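Prukus Fruit Box, clear, with lid
Item 3954
Kitchen & Table > Storage > Boxes and Tubs

In stock at the Grimenham shop. Usually posted in 2 working days.

A box for fruit. We have tried to write something grander and it keeps coming back to that.

The Prukus is what we recommend to people who own a beautiful fruit bowl and have noticed that the plums at the bottom of it are turning into something else. It has clear sides, so you can see what needs eating. It has rounded corners, so crumbs and stray grape stalks come out with one wipe and no cocktail stick. The lid has a small sliding vent that you open for anything still ripening and shut for anything cut. If you forget which way round that goes, the arrow is moulded into the plastic, where it will be ignored by everyone you live with. 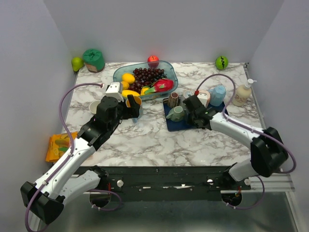
Marble-patterned tops suit most of our tableware, small white bowls included.

Size and fit
The standard box takes a family's fruit for a few days, or one melon if you are that sort of household. It slides on to an ordinary fridge shelf with the lid on. It does not fit in the door, whatever Csaba Erdős told you at the till. The large box is deeper and wants a shelf to itself.

Boxes of the same size stack when full and nest when empty. Lids do not nest. Lids go wherever lids go.

Care
Top rack of the dishwasher, or warm water and a soft cloth. Scouring pads will cloud the sides and then you will have to lift the lid to see in, like an animal. Not for the microwave, oven or freezer. Beetroot stains are yours to keep.

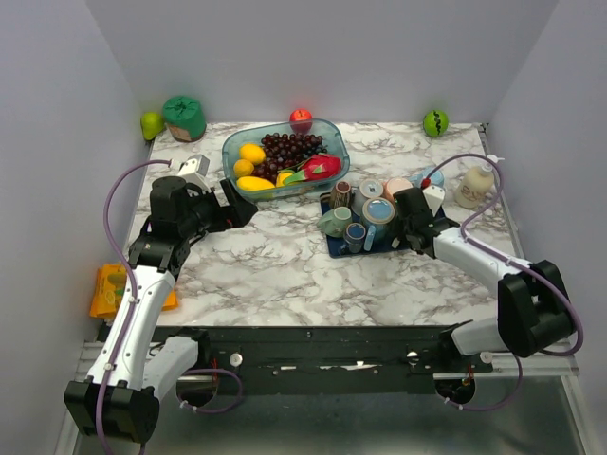
Grapes in a clear container, with a red apple tucked behind.

What goes in it
Grapes, apples, pears and citrus all do well. Berries should go in dry, on a sheet of kitchen paper. Bananas are best left out on the side, where they can ruin only themselves. Emese Veres in our warehouse keeps her knitting in one and reports no spoilage.

Goes with
Antal drainer tray: sits in the bottom and keeps washed fruit out of its own puddle. Sold separately, which we know is annoying.
Druker labels: pack of 10, write-on, peel off without leaving that grey stuff.
Spare lid, standard: for the one that melted.

From customers
"Does the job. Husband still puts the lid on upside down." Erzsébet Oláh
"Bought one in June, now have three. The vent is a bit stiff at first." Helge Myklebust
"Good box. Description too long." Chiyo Sasaki

Returns
Unused boxes can come back to us within 100 days with the sleeve on. Used ones can't, particularly if there is still a satsuma inside.

Page last updated December 2023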